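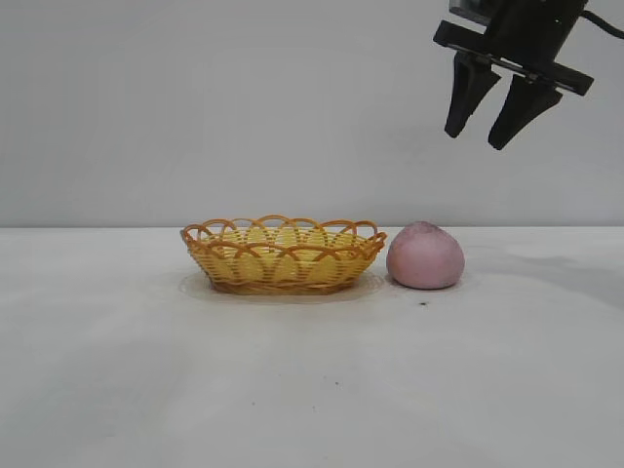 How Do You Shop for a Robot?

Suppose your class wanted a robot arm. You have saved some money, the grown-ups have said yes, and there is a table waiting in the corner. What do you buy first?

Most people shout "The arm!" And sure, you need an arm. But a robot arm all by itself is a bit like a bicycle with no tires, no brakes and no place to keep it. There is a whole shopping list hiding behind every robot, and working out that list is one of the most fun parts of the job. It's a puzzle with money in it!

Let's go through it the way real robot planners do. We'll follow a pretend shopping trip using play money called Skusby coins, so don't worry about dollars for now. You have 2,000 Skusby coins to spend.

Start with the job

Before you look at a single robot, write down what you want it to do. Use one sentence. "Help in the classroom" is too fuzzy. "Pick up a small, soft, round thing and put it in a basket" is much better, and it's a great first job for a robot.

Look how much that one sentence tells you. The thing is small, so you don't need a giant arm that could lift a refrigerator. It's soft, so the robot will have to squeeze gently. It's round, so it might roll away if the robot bumps it. And it has to end up in a basket, so the arm has to reach two spots: where the thing is, and where the basket is.

Styliani Athanasiadis plans robot tables for the Breranau Learning Workshop, and she makes everybody do this step with a pencil before they are allowed to open a catalog. "People fall in love with a robot first and try to find a job for it afterward," she told us. "I did that once. It was a beautiful arm. It couldn't reach the other side of the table."

Now for the hand

The part of a robot that grabs is called a gripper. Some grippers have two fingers, and some have three or more. Some have no fingers at all and use a suction cup, which sticks to things a little like an octopus does.

Two fingers can do a lot. Try it yourself! Hold out just your thumb and your pointer finger, and keep the others tucked in. Pick up an eraser, then a sock, then a grape. Now try a big book. Some of those were easy and some were awful, and that's just what a two-fingered gripper would find too.

Grippers have their own sizes, and here are the questions to ask about one:

How wide does it open? If the fingers can't open wider than the thing you want to grab, you're stuck.

How thin are the tips? Narrow tips can poke into small spaces, like the inside of a basket. Wide tips hold on to more of the object at once.

How hard does it squeeze, and can you turn the squeeze down? Very important for anything squishy.

How heavy is it? This one surprises people. An arm has to carry its own gripper everywhere it goes. If an arm can lift 4 apples and the gripper weighs as much as 2 apples, there are only 2 apples of lifting left for the real job.

Does it fit the arm? Grippers bolt on, and the bolt holes have to match. Sometimes you need an extra piece in between called an adapter. Put it on the list!

The rest of the list

Now we come to the things that don't look like robots at all.

A table. It has to be strong and it must not wobble. When an arm swings around, it pushes on whatever is holding it, and a wobbly table turns a careful robot into a clumsy one. A plain, light-colored top is handy too, as it makes colorful objects easier for a camera to pick out.

Cables. Power has to get to the arm, and messages have to get to the gripper. A cable needs enough slack to bend when the arm bends, but not so much that it flops into the work. Cables also wear out from all that bending, so buy a spare.

A camera, if you want the robot to find things by itself. Without one, you have to put the object in exactly the same spot every time.

A computer to do the thinking.

A stop button. Big, red and easy to smack. If anybody is worried, they press it and everything stops moving. You don't get to skip this one to save coins.

Practice objects. You'll need lots of different shapes to try: balls, blocks, cups, spoons, toy food, little baskets. Luckily these can be the cheapest things on your list, and you may have half of them at home already.

Our pretend shopping trip

Ready to spend some coins? At the Kiltosa Toy Robot Shop (it's as pretend as our money) the arm costs 1,145 Skusby coins. You have 2,000. That leaves 855. Hooray, loads left!

Now add the gripper and its adapter. Together they come to 129 coins. Your total is now 1,274, and you have 726 left.

Next, a camera for 150 coins, a sturdy table for 200 and a stop button for 60. That's 410 more. Your total is 1,684, and 316 coins are left over.

Then spare cables for 36, and practice objects for 30. The total is 1,750. We'll say the school already has a computer you can share - phew.

So you finish with 250 coins. Should you spend them on a fancier camera? Or a second gripper, maybe with a suction cup?

A good planner would keep them, at least for now. Things break. Fingertips get worn smooth and start dropping stuff. Someone discovers that the table is too tall for half the class to see over. Saved-up money for surprises is called a reserve, and robot people use theirs all the time.

Time costs something too

Coins aren't the only thing you spend. You also spend hours.

When a robot arrives, somebody has to unpack it, bolt it down and teach it. Teaching takes patience. A person may guide the arm through the same little job over and over: move above the ball, go down, close the fingers, lift, move across, open. Then they shift the ball a tiny bit and do it again. You might do that for a whole afternoon and still have a robot that only gets it right some of the time.

Hacer Dağdelen runs the after-school robot club in Bloxham. Her club planned for one week of setting up, and it took most of February. "The arm was fine," she said. "We were slow because everyone wanted a turn! Now I plan for turns. I write it right there in the budget: two weeks, turns." The club also has a rule that whoever drops an object has to pick it up, even if it was the robot that dropped it.

So make a second list next to your shopping list, with hours in place of coins. Put in setting up, learning, teaching the robot, cleaning the table and fixing things.

Should you buy, borrow or share?

You don't always have to buy. A school might borrow an arm for a few months to find out whether it likes having one. Two schools can split the cost of one robot and each have it for half the year. You can also buy a used one, which can be a terrific bargain if you check it over first.

If you're looking at a used arm, ask to see it move. Listen for grinding or clicking. Watch the fingers open and close all the way. Look along the cables for cracks. Ask whether you can still get spare parts, because a cheap robot with no spare parts can turn into a very expensive coat hook.

Try it: plan your own robot table

You need paper, a pencil, a ruler and a small object from your room. A ball of socks works well.

1. Write your robot's job in one sentence.

2. Put your object on a table and put a bowl or basket near it. Measure from where the arm would stand to the farthest thing it has to reach. Write that number down. It's your reach.

3. Measure the widest part of your object. Your gripper has to open wider than that. Add a finger's width on each side so there's room for small mistakes.

4. Weigh the object on a kitchen scale if you have one. Write that down too.

5. Draw your table from above, like a bird would see it. Mark the arm, the object, the basket, the camera and the stop button. Can a person reach the stop button without leaning over the robot? If not, move it!

6. Make your shopping list and share out 2,000 Skusby coins. Make up your own prices if you like, but keep a reserve.

7. Swap plans with a friend and try to find one thing each of you forgot. (It's very often the cables.)

Words to know

Adapter: a piece that joins two parts that don't fit each other on their own.

Budget: a plan for how you'll spend money, made before you spend it.

Gripper: the part of a robot that grabs and holds.

Payload: how much weight an arm can carry, with the gripper counted in.

Reach: how far an arm can stretch.

Reserve: money you keep back for surprises.

Page last updated 27/04/2019. If you drew a robot table, ask a grown-up to help you send it in to the Breranau Learning Workshop. We'd love to see where you put your stop button!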